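Visits > Labs and workshops > Besville

A morning at the Endik lab in Besville, and the gripper that would not close

On Fri 2 June I went to the open day of Endik, a small company that teaches robots to do housework. I repair lifting equipment for my living, so I am not an expert in this field, but I like to see how other people deal with machines that fail.

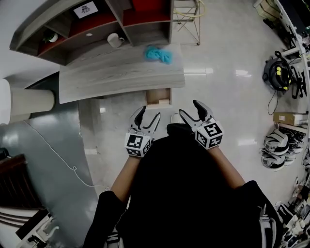
The visit was in a group and we had a guide from the company. She told us in the first minutes that we had chosen a strange day. The week before, one of their robot arms had dropped a full mug during a test, and after that it kept pushing down into the table until somebody pressed the stop button. No person was hurt. The arm needed a new wrist joint and the table needed a new top. I was glad that she said it so openly, because at many open days you hear only about success.

In this company people collect the movements first and the robot learns from them later. The worker holds one gripper in each hand and does the task, for example folding a cloth. On each gripper there is a cube with printed black and white squares, and the software uses them to know where the hand is. The guide said that one session can give 206 good recordings, if everything goes well, and the whole collection was then around 3,000.

The fault had begun in this part of the work and not in the robot. One of the cubes had become a little loose on its gripper. When the worker turned the hand, the cube turned less than the hand did. In the recordings it looked as if the gripper was still open when it was already closed on the mug. The robot learned this faithfully. It came to the mug at a wrong angle, closed too late, lost it, and then it looked for the mug lower and lower — where the table was.

I asked why the arm did not stop by itself when it felt the table. The answer was a little embarrassing for them, I think. The force limit had been raised in October for another task, in which the robot had to press a lid on a box, and it was never put back. So there were 2 mistakes, one in the recording and one in the settings, and each of them alone would probably have cost only a mug.

We were then shown what they have changed. Before each session the worker must hold both grippers against a metal block made by Bidell, a local workshop, and the software compares the position of the cubes with the correct one. If the difference is too big, the recording cannot start. The force limit now goes back to the low value every time the program is closed. They also put 4 stop buttons in the robot room, where before there was only one beside the door. I tried one of them and it needs a strong push, maybe too strong for a small person. I wrote this on the feedback paper.

Less good was the noise. In the second room a compressor was running and those of us at the back missed half of the explanation about the cameras. There was also no handout — I would have liked a drawing of the new check.

At the end we had coffee with the people from Abou Zeid, who supply the motors. They told me that the broken wrist joint was opened at their place and that two teeth of the small gear were gone. The other parts can be used again. The next open day should be in autumn, and visitors have to sign up by e-mail and wear closed shoes.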